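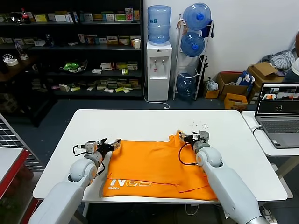 The ferry to Zarden left at 7 and Sarmīte Krūmiņa was on it with one bag and her mother's accordion. The crossing took 2 hours. She sat indoors by the tea counter, where the windows were salted over, and ate a boiled egg.

A man across the aisle asked if she played.

"No," she said. "I'm selling it."

"Who to?"

"Orellana, on the harbour road."

He nodded. He said Orellana had bought his brother's boat engine and paid in coins.

The shop was up a flight of steps behind the chapel. Orellana was older than he had sounded on the telephone. He put the accordion on his knees, undid the straps and played the first half of a waltz. Then he stopped and pressed one key several times.

"This one sticks."

"It always did. She played round it."

"I said 100 if it was sound."

"You said 100."

He played the waltz again from the start, and this time he left the note out. Sarmīte knew the tune with that gap in it. She had never heard it any other way, and at school, when the band played it properly, she had thought they were getting it wrong.

"I could do 80," he said.

She did up the straps herself. He went as far as 95 while she was finding the second buckle, and held the door for her when she had finished.

The next boat back was at noon. She bought a bun and waited on the quay with the case between her feet.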